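How to Oil Wooden Chopsticks and Spoons

Wooden utensils dry out with washing. The grain lifts, the tips feel rough, and food starts to stain them. A coat of oil twice a year fixes most of this. I do mine in October and again in spring.

What you need

Food-grade mineral oil
Sandpaper, 240 grit or close to it, and 600 grit
Two lint-free cloths
A wire rack or an old towel

Don't use olive oil or other cooking oils. They go sticky and smell stale after a few weeks. Walnut oil works and it hardens as it cures, but skip it if anyone in the house has a nut allergy.

Lacquered or painted chopsticks should not be oiled or sanded. This page only covers bare wood.

Step 1. Wash and dry

Wash with warm water and a little dish soap. Don't soak them. Stand them up or lay them on the rack overnight. If the wood is still damp inside, the oil won't go in.

Step 2. Sand

Start with the coarser paper if you can feel fuzz or small splinters. Wrap the paper around the chopstick and pull it along the grain, turning as you go. Finish with the 600. Go easy on the tips — they get thin fast, and a thin tip snaps. Wipe off the dust with a barely damp cloth and wait until the surface is dry again.

If a chopstick has a crack running along it, throw it out. Oil won't close it.

Step 3. Oil

Put a little oil on a cloth and rub it along the whole length. End grain takes the most, so go over both ends again. Leave it for 2 hours, then wipe off whatever is still on the surface. Very dry wood will need a second coat the next day.

Seung-woo Myung, who taught the spoon carving class I took in Festhorpe, warms the bottle in a bowl of hot water first. The oil spreads better that way. I do it in winter and don't bother the rest of the year.

Step 4. Store

Keep them upright in something open at the top, away from the stove. A closed drawer is fine once they are fully dry. Never put them in the dishwasher.

Oil the spatulas and spoons on the same day, while the cloth is still loaded.
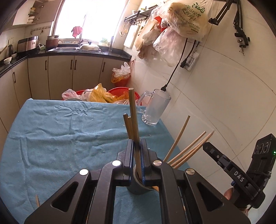

Wooden chopsticks upright in a dark gray holder.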